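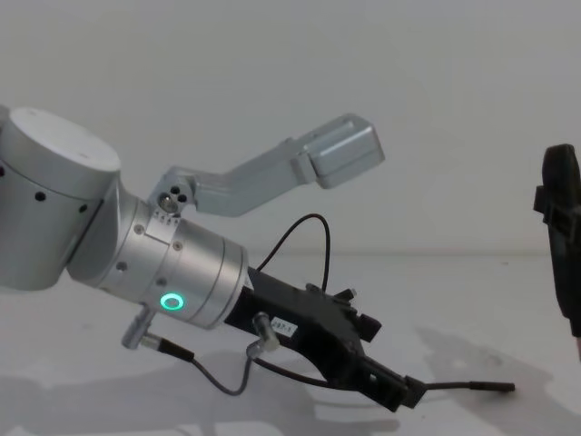
Padow Workroom Refit: Progress Report to the Nenduvell Fund

Filed under: Grants and Reports / Buildings

Fri 4 May

This report covers the work paid for by the second part of the grant, from January up to now. The first part paid for the new wiring and was covered in our last report.

Walls and ceiling

The main room has been patched and painted. We kept the walls plain white, as agreed, and dropped the colored band that was in the original drawings. The plaster behind the old shelving was in worse shape than the survey said, and a section 18 feet long had to be taken back to the block and done again. That added a week. The ceiling has had one coat and needs a second near the vents.

Tables

Zastunine has delivered the work tables. Two came with damaged corners and were replaced at no charge. All of them are now leveled and fixed at the same height. We asked users whether they wanted a lower table for seated work and most said yes, so one will be changed over before the final report. The parts are on order.

Storage

This is the part that is behind. The Chu cabinets were quoted at 27 inches deep and the doors will not open fully beside the sink. We have sent back the order for that wall and asked for the shallower model. Until it arrives, supplies are in boxes in the hall, with a list taped to each lid. The long shelf over the window is up and in use.

Floor

No change since the last report. The worn patch by the door will be done with the final stage.

Money

The extra plaster work cost $1000, which we took from the contingency line. The table order came in $131 under budget. We would like to move that amount to storage to cover the return shipping on the cabinets, and we need your approval in writing to do it. All other lines are on budget. Copies of invoices are attached to the emailed version of this report.

Next steps

- Second coat on the ceiling
- Refit one table for seated work
- Install the replacement cabinets and clear the hall
- Repair the floor by the door

We still expect to finish inside the grant period. If the cabinets are delayed again we will write to you before asking for an extension.

Home | Projects | Reports | Room Booking | Contact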